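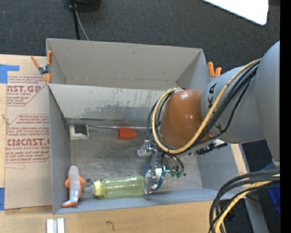
Minutes of the Members' Meeting, Skestier Makeup and Skincare Club

Held in the upstairs room at Blackwood library, November, 7 p.m.

Chair: Birdie Ostrowski
Present: 16 members
Apologies: as recorded in the attendance book

1. Minutes of the previous meeting

The minutes were read and accepted with one correction. Under "Lip products", the Ornska balm was listed as tinted. The tinted version is a separate product and was not tried at that meeting. The secretary will amend the copy in the binder.

2. Matters arising

Brush washing. Members had asked whether the club's shared brushes should be washed with bar soap or liquid cleanser. Bar soap was used on the face brushes and liquid on the eye brushes over the past month. The bar soap left a film on the two largest powder brushes and they needed a second rinse. Agreed to use liquid for everything from now on and to finish the soap at the sink for hands.

Mirror lights. The replacement bulbs are a cooler white than the old ones. Several members said foundation matched under them looked too yellow once they got outside. The chair will exchange them for a daylight bulb. Until then, shade matching to be done beside the window, which means early in the evening or not at all at this time of year.

3. Foundation trial

Members wore the Ludeo liquid foundation for a full working day on at least two occasions and brought their notes.

Those with dry skin found it comfortable until mid-afternoon, after which it gathered at the sides of the nose. Those with oily skin generally liked it better over a light primer. One member wore it to outdoor netball and said it came off on her collar. There was general agreement that the bottle is hard to control and gives too much at once.

Shade range was discussed at some length. The lighter shades lean pink. The two deepest shades were thought to be a good colour, but the step between them and the medium shades is large, and two members could not find a match without mixing. It was noted that shade names on the shelf do not match those on the box for one of the medium shades, and members should check the number on the base before paying.

The trial is closed. A one-page summary will go in the binder. The remaining bottles are to be offered to members who found their shade, with a new pump or spatula.

4. Old and expired products

The club's kit was sorted before the meeting and 28 items were put aside as past their use-by period. These were mostly mascaras, liquid liners and cream colours. The chair proposed discarding all of them. Some members asked to keep the pressed powders in the pile, which had been lightly used and could be scraped back and sprayed with alcohol.

Agreed: all liquids and creams to be thrown out. Pressed powders may stay for swatching on the arm, not for use on the face, and are to be labelled with a white sticker. The date of opening is to be written on every new item in permanent marker. Members were reminded that this was agreed last year as well and has not been kept up.

5. Sharing of mascara and lip products

A short discussion followed from item 4. Disposable wands are to be used for all club mascaras, with no double dipping. Lipsticks are to be taken from the bullet with a spatula onto the mixing plate. Anyone with a cold sore or an eye infection is asked to sit out the trying session and is welcome to stay for the rest of the evening.

6. Next trial

Three suggestions were put forward: cream bronzer, brow gel, and a fragrance-free moisturizer for winter. A vote was taken by show of hands. Moisturizer was chosen.

It was moved that half of the group use the Ornska cream and the other half keep to their usual one for comparison. An objection was raised that members who already have a favourite will not want to give it up for a month. Amended so that members choose their own half. Carried.

Notes should cover how it sits under makeup, any stinging, and whether it pills when sunscreen goes on top. Anyone with eczema should patch test behind the ear first and leave it overnight.

7. Fees

No change. Two members have yet to pay for this term.

8. Other business

A grey eyeshadow brush with a chipped handle was left behind last time and is in the front pocket of the kit bag.

A request was made for an evening on hooded eyes. Birdie Ostrowski will lead this in the new year if enough members are interested. A sign-up sheet went around and is now in the binder.

Members are asked to bring their own hand towel to the next meeting.

Meeting closed at 8:40 p.m.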